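綿Tシャツの畳みジワと寸法変化について
掲示板トップ > 衣類の手入れ > 洗濯・収納

1 名前:Trokis
綿100%のTシャツを引き出しに立てて収納している。畳む前に両肩の角をつまんで横に張り、そのまま下ろして三つ折り。幅は引き出しに合わせて28cm。
問題は、つまんだ点から斜めに走るシワが畳んだ後も残ること。アイロンなしで減らす手順があれば知りたい。

2 名前:Villca
張力が二点に集中すれば斜めジワは必ず出る。角ではなく肩線の途中、襟寄りを持つこと。生地の目付は?

3 名前:Trokis
>>2
目付は200g/m2。襟寄りだと袖が内側に倒れ、畳み幅が揃わない。
青の綿Tシャツで、上の両角をつまんで張った状態を貼る。上辺はほぼ直線になるが、斜めのシワはつまんだ点から広がる。
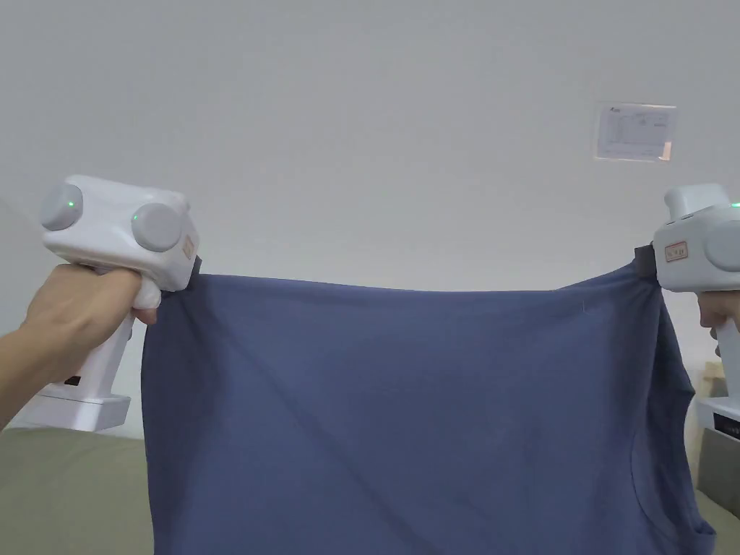

Villcaとしては、張る力が強すぎるという見解は変わらない。上辺を直線にする必要はなく、少したるむ程度で止めて台に下ろし、シワは台の上で手のひらで払う。空中で整えようとするから斜めに残る。

5 名前:Hendrik
>>4
反対。たるませて下ろすと身頃の中央に縦の折れが入る。薄手では斜めジワより目立つ。自分は張ったまま裾から台に着け、最後に肩を置く。手を離す前に一度だけ軽く引く。

6 名前:Kimero
持ち方より干し方の影響が大きい。脱水を短くし、半乾きで脇の縫い目を縦に引いておけば、畳む段階の差は小さい。
あと端が内側に巻くのは別の話。天竺なら編地の性質なので、畳み方では消えない。

7 名前:Trokis
>>5 >>6
同じ型の2枚で比較した。脱水は両方とも短縮、一晩引き出しに入れて朝に確認。
・裾から着ける:斜めジワはほぼ消えた。袖ぐり付近に少し残る
・たるませて下ろす:斜めは消えたが中央に縦折れ1本
当面は裾からでいく。

8 名前:Villca
>>7
縦折れは台が狭いせいでは。奥行きは何cm?

9 名前:Trokis
>>8
430mm。裾は台からはみ出している。

10 名前:Villca
それでは比較にならない。身丈が全部載る台でやり直しを。

11 名前:Hendrik
家庭の台はそんなもの。狭い台で結果が出る手順のほうが使える。

12 名前:Trokis
土曜に床でもう一度やる。厚手も1枚追加する。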